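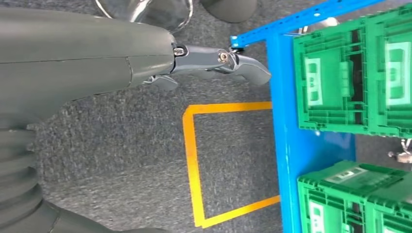 # Zulent Dry Storage: Frequently Asked Questions

Last updated 2018-03-18

## Renting a unit

**What sizes do you have?**
There are 211 units at the Drosau site. The smallest is 5 by 5 feet and the largest is 16 feet deep. Current sizes and prices are posted at the front desk.

**How long do I have to rent?**
One month is the minimum. After that the rental renews each month until you give notice. We ask for 16 days' notice in writing, by email or on the move-out form.

**Do I need a deposit?**
Yes, equal to one month's rent. It is returned after the unit is swept out and the lock is off.

**Can I switch to a different size?**
Yes, if one is open. There is no transfer fee for the first switch. You pay the new rate from the day you sign for the new unit.

## Access

**When can I get in?**
The gate code works every day, including holidays. Office hours are shorter from November through the end of winter.

**I forgot my gate code. What now?**
Bring a photo ID to the office. We do not give out codes by phone or email.

**Can someone else use my unit?**
Add them to your account first. Anyone not listed will be turned away, even with your key.

## What you can store

**What is not allowed?**
Food, plants, animals, fuel, propane tanks, paint thinner, fireworks, and tires without rims. Drain gas from mowers before you bring them in.

**Are the units heated?**
Units in the Prova building are kept above freezing. Units in the Dönmez building are not heated. Pianos, records, and oil paintings should go in Prova.

**Is my property insured?**
The first $3000 is covered in the monthly rate. Theft claims need a police report. You can buy more coverage, or show us your own policy.

## Payment

**When is rent due?**
On the first of the month. A late fee is added after 5 days, and your gate code stops working until the balance is paid.

**How can I pay?**
Card, check, or automatic withdrawal. Cash is accepted at the office only. Please write your unit number on checks.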